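Hjørdis Dahlgren has been editing the same document for two years. It is the handling standard for hand-held gripper work at Cadstead, it runs to 4 sections, and the version now in use replaces one that people had stopped reading. She wrote most of it with Dela Dogbe, who trains the operators.

The first version was written around the tool. It covered jaw alignment, screw torque, pad replacement and cable routing, and said very little about what the operator should do with an object once it was between the pads. "We had a good maintenance manual and we were calling it a standard," Dahlgren says. "Two operators could follow it to the letter and hand in work that couldn't be compared."

Section 2, on grasping, is now the longest. For a rectangular carton the rule is that both pads meet opposite faces squarely, that the carton stays upright unless the task sheet says otherwise, and that closing stops when the carton no longer slips. Squeezing past that point is logged as a fault, even when the carton shows no mark. Dogbe wanted this in because operators tend to over-grip when they are tired. "Your hand knows it's holding a trigger. It doesn't know it's holding thin card," he says. "So you have to practise stopping."

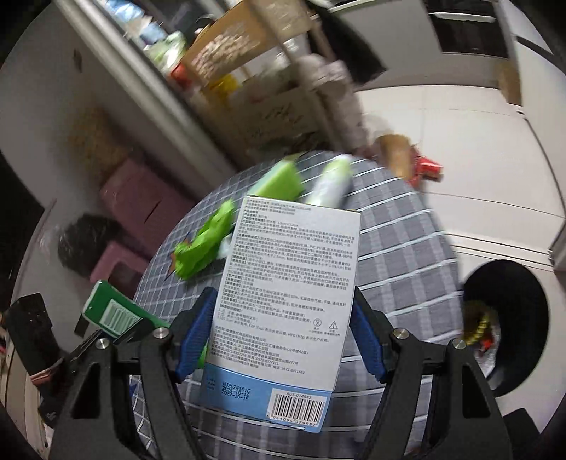 **Interview by Sena Asante** | Methods and Practice

The clause that caused most argument concerns printed faces. Where a box has a panel of small text, the standard asks for that panel to be turned to the camera at least once and held there before the box is set down. Barcodes and batch codes are treated in the same way. Augustina Appiah, who reviews recordings at Ferix and commented on the draft, objected that a robot moving groceries has no reason to present the back of a box to anyone.

Dahlgren accepts the objection in part. The clause now applies only to tasks that involve sorting or checking. "If the task is 'put it on the shelf', then put it on the shelf," she says. "If the task is 'find the expiry date', the date has to be readable, and a reviewer shouldn't have to guess at a digit."

Another rule deals with the room. Work done in homes is to be recorded with the home as it stands. Operators may move anything that is a hazard, and they must remove letters, prescriptions and photographs of people. Everything else stays put: shopping on the table, bags on the floor, whatever is on the shelves. Dogbe says new operators find this harder than the grasping. "They tidy. I've watched someone straighten a tablecloth between takes, and then the first take and the second take are two different tables."

Patterned cloths get a paragraph of their own. The standard permits them and asks the operator to note the pattern on the task sheet. An earlier draft had banned checks and stripes on the grounds that they complicated tracking. Albertina Patrício, who maintains the tracking software, asked for the ban to be struck out. Dahlgren reads her comment from the margin of the draft: "People own checked tablecloths. Fix the software."

Cable handling has shrunk to half a page. The cable must run behind the operator's wrist, must not cross the jaws, and must have enough slack for a full reach to the far side of the table. Pads are inspected before each session for torn ribs and for residue from adhesive labels. A pad that fails is changed together with its partner — never singly, as an old pad and a new one grip differently.

The review of the current version looked at 3113 recordings, of which 554 were sent back under at least one clause. Dahlgren is cautious about the second figure. The most frequent reason was a missing entry on the task sheet, and the recording itself was often usable. She would like the sheet shortened before the next revision, due in August.

Asked what she would still change, she goes to the wording on release. The text says that an object should be "placed, supported and then released", and reviewers disagree on what counts as supported. A tall tube standing on its cap is the usual dispute. Dogbe counts it as supported once it stands without the pads. Appiah wants a short pause with the jaws open and still around it, so that a topple shows up in the recording.

"Hers is better for the reviewer and his is quicker for the operator," Dahlgren says. "At present the clause says 'a short pause', with no duration. That will need a number."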